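Shelf Layout and the Small Shopper Basket
Project report, Retail Spaces module
Ghazal Jalali and Edgars Pärn

Why we did it
Small shops put drinks wherever they fit. We wanted to know if grouping by drink makes a short shopping trip quicker. Short trip = one basket, up to 5 items, no cart. The list came from the Pekbridge survey (172 replies, June), where most people said they go in for drinks and one other thing.

Set up
White shelf unit, two levels. Plastic shopping basket in front. Drinks stand in groups, same kind next to same kind, labels out where we could manage it. Ghazal did the plan, Edgars did the stocking and re-did it when the groups drifted.

We called the two layouts Grolell (grouped) and Drurka (mixed). Silly names but they stuck.

Method
30 trips per layout. Shopper gets a list, fills the basket, stops. Timed from reading the list to last item in. Restocked after every trip - slow, and we should of planned for it. Lost most of Tuesday to this.

What we saw
Grouped was quicker on nearly every list. Biggest gain when the drink wanted had a strong color. The yellow pear drink (冰糖雪梨) was found first almost every time, even by people who cant read the label. Paler bottles took longer.

Lower level was the weak spot. It sits back under the top one and gets less light, so 3 shoppers missed items there completly.

Basket height mattered too. Close to the shelf is better, less reaching. Handle gets in the way if its left up.

Pear drink on the shelf, light blue basket by it:

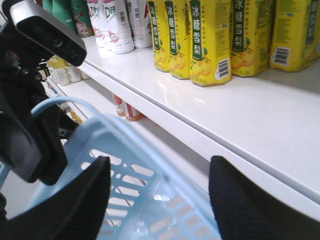
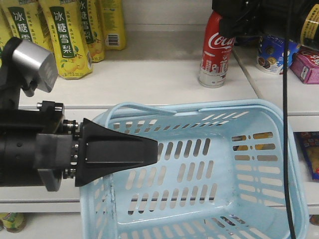
Problems and next time
Only one shelf unit, so no walking between aisles. Barcodes faced out on a few bottles and we didnt control for that. Would add a lamp for the lower level and run the mixed layout first. Asadi method for scoring reach looked useful, ran out of time to try it.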